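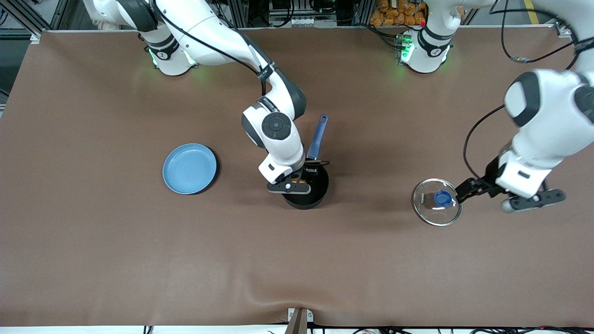
Both arms on the cookware, right one on the saucepan rim, left one on the lid.

Ticket 206: left arm drops out of sync when it has the lid
Opened by: Anahera Mahuika
Where: Tramville shared workshop, back bench
Status: open, waiting on one more test

Thursday, March 12, 2020

Hi all, starting a fresh ticket for this because the old one turned into a chat about gripper pads and I can't find anything in it anymore.

What I want: right arm holds the saucepan by the rim, left arm picks up the glass lid by its edge, brings it over and sets it down on the pan. Both arms run off the Wardale script (the one I patched in the fall, with the shared clock).

What I get: pick is fine. Left arm closes on the lid, lifts it a little off the cloth, and then on the way across it starts lagging behind the right one. By the time it should be over the pan it's late, the controller sees the two arms disagree, and everything stops with "sync timeout, arm L". Green lights stay on the whole time, so it isn't faulting at the joints. It just sits there holding the lid like a waiter who forgot which table.

Log from one of the bad runs:

pick L ok
lift L ok
move L start
warn: L behind R
warn: L behind R
sync timeout, arm L (limit 925 ms)
hold both

Things I already tried:

Restarted both controllers. Same.

Swapped the lid for the blue plate, left arm only, same path. Ran clean every time, which made me think weight, but the lid isn't that heavy! I've had this arm carry worse.

Slowed the left arm down to 20 percent. Better, but it still times out if I let it go all the way over to the pan.

Turned the left gripper so it comes at the lid from the side. I was grabbing the knob before and it kept twisting on me. Coming in on the metal rim is a much better grip and I'm keeping it, but it did nothing for the lag.

Reply from Delwyn Gilchrist

Does it do it with nothing in the gripper? Same sideways wrist, same path, fingers closed on air. You changed the wrist angle and the load between the plate test and the lid test, so I wouldn't blame the lid yet. Also have a look at the cable on the left arm, the one that hangs in a loop down toward the wrist. On mine that loop got tight whenever I rolled the wrist over and the arm spent its whole move fighting it.

Reply from Anahera Mahuika

OK so you were right about the test at least. Ran it empty with the wrist turned sideways and it timed out on 7 runs in a row. Then wrist straight down, empty, no warnings at all. So the lid is off the hook and I owe it an apology.

I watched the cable this time (should have done that first, I know). When the wrist is sideways and the arm swings in toward the pan, the loop pulls up snug against the upper link. I popped the first tie and gave it more slack and the warnings dropped to one per run. Didn't get rid of them, though.

Side question, does Tendisero still filter the joint readings by default? I have the newest version on the left controller and an older one on the right, because I only had time to update one before they locked up. If one side is smoothing and the other isn't, that would look a lot like lag, wouldn't it?

Reply from Delwyn Gilchrist

Yes it would, and yes it does. Filter went on by default in the version you put on the left. Put both on the same one, I don't care which, and run it again before you touch the timeout. Please don't just raise the timeout. I did that last May and ended up with a dented pan.

Reply from Anahera Mahuika

Was absolutely about to raise the timeout, so thanks for that.

Plan for tonight: both controllers on the newer version, filter off on both, cable left with the extra slack, lid gripped from the side at the rim like now. I'll leave the saucepan with the handle pointing to the back of the table, otherwise the left arm has to go up and over it and that's one more thing changing. If it still warns, I'll borrow the longer cable off the Trevaskis arm and try that.

Could whoever has the bench after me leave the clamp on the front edge alone? It keeps the cloth from creeping and I'd like to keep my pick positions. I'll post the log when I have it.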